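Visit report: Ruvthorpe manipulation software group, Kamata site
2023-02-06

The morning session covered the control stack, which I will keep short as most of it is already in the December notes. The arm controller runs at a fixed rate and takes targets from the policy through a small buffer. If the policy is late, the controller carries on along the last planned path and then slows to a stop. Akihiko Uchida showed the log of a late run. The stop was clean, but the log did not say which process had held things up, and he has opened a ticket for that.

Most of our questions were about cloth. The group does not try to model a shirt as a mesh. Jumavance, their training package, takes wrist-view video and gripper width and predicts a short run of gripper poses, 11 at a time, of which only the first few are carried out before the next prediction. The demonstrations are made by hand, with a gripper held by a person, so the video has the same viewpoint as the one the policy will get later. The set used for the current shirt model has 772 demonstrations after filtering.

Pose recovery is the weak point. The tracker needs fixed features in the room, and a plain bed sheet gives it very few. When the tool is brought down close to the bed to take hold of a hem, most of the view is fabric, and the fabric moves. The software marks such stretches and fills them from the inertial data if they are short enough. 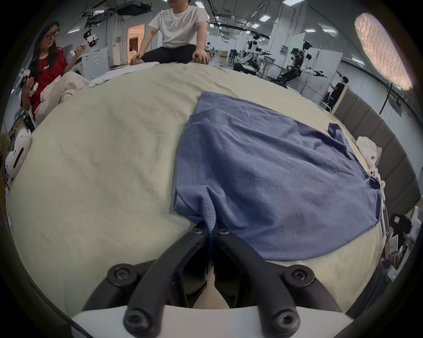

Edeltraud Lüthi asked whether a pinch on a single layer and a pinch on a bunched fold were labelled differently, as the finger width alone would not separate them on thin cotton. Reiko Ebihara replied that they were not, and that she would prefer to add a second label pass before changing the model.

I agree with the label pass. At present a grasp counts as good if the fingers stay closed on something for 58 frames, and a fold held at the wrong place passes that test.

After lunch Iman Naciri took us through Testby, the replay tool. It loads a recording, runs the policy on it offline and plots predicted against recorded poses. It is quick to use and the plots are readable. Two faults came up: the time axis resets when a recording is trimmed, and the gripper width is drawn without units. Neither is serious.

Planning for two arms is still done with a simple rule that gives one arm priority in shared space. Osamu Oda has asked for the source of that module and will pass it on once it arrives.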